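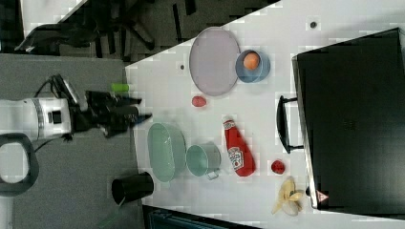
The arm finally has a name, and the name is Edik. I wanted something grander, but my niece started calling it that in September and by the end of the month I was doing it too, so that's settled! Those of you who get this newsletter for the woodworking can skip down to the shelf brackets, I won't be offended. For everyone else, we've moved on from foam blocks to kitchen stuff. Edik now has plates and a pot to worry about, plus a ketchup bottle, a strawberry and a banana that comes already peeled, and the gap between "can pick up a block" and "can pick up a banana" is a lot bigger than I figured when I started.

Blocks are easy. They have flat sides, they sit still, and if you come in a little crooked they sort of square themselves up between the fingers. A ball in a bowl is a whole different evening. You have to come straight down, you have to stop before you whack the rim, and if you close too early you just nudge the ball over to the far side and start again. I spent most of one Saturday on that (with breaks for coffee and one for sulking) and my best run was 19 good grabs in a row before it knocked the bowl. I wrote that number on the shop whiteboard and somebody drew a little crown over it, thank you, whoever you are.

The other thing eating my time is cups. A cup standing up is fine, I've got that pretty much handled. Tip it over and the whole plan changes, because now you can go for the rim or pinch it across the side, and the side version wants to roll. My code currently picks between the two by a rule I made up in the shower. It's right maybe two times out of three. Zineb Benjelloun, who shares the bench with me on weeknights, thinks I should throw out the rule and just show the arm a pile of recorded grabs so it can work out the choice by itself. She's probably right! I'm stubborn, though, and I'd like to get the shower rule working first so there's something to compare against.

Speaking of recording, we've got roughly 70 runs saved so far, all driven by hand, and they live on the Groro drive in a folder called Rusia. If you've got an account on the shop network you can look through them. Please don't rename anything. I did, once, and it took me two nights to put the files back in order.

A few practical bits if you're thinking of building one of these at home. Leave more slack in the gripper cable than looks tidy. Mine was nice and snug at first and it tugged every time the wrist turned all the way over, and I blamed the motors for a week before I caught it. Also, plain tabletops are your friend. I started out on a checkered cloth and the vision side of things hated it.

Next up is clearing the table, meaning everything goes into one bin with no help from me. Amrani, our little sorting program, already keeps the list of what's been picked up and what hasn't, so it's mostly down to the grabbing now. I'm at the bench most evenings after dinner if you want to come drive for a while. It's fun, and you'll be better at the banana than I am.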